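Word Blocks on the Big White Table

Letter blocks are such a cheerful thing to spend a November afternoon with! The Lorkham set comes in bright red and blue, with white lowercase letters you can read from the far side of the room. There are some 300 blocks in the box, and we love the colors.

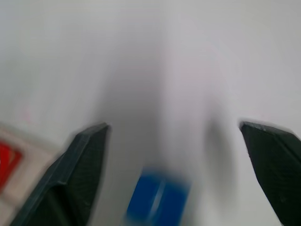
Royal blue, soft and smeared in a blur.

The wooden tray is my favorite part. Letters sit side by side in the slot, and a word starts to grow, one square at a time.

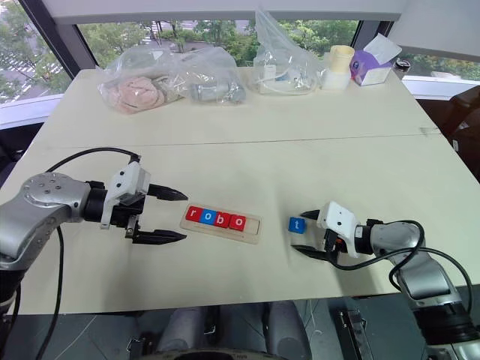
r, o, b, o in the tray, and a blue t beside it. One space left!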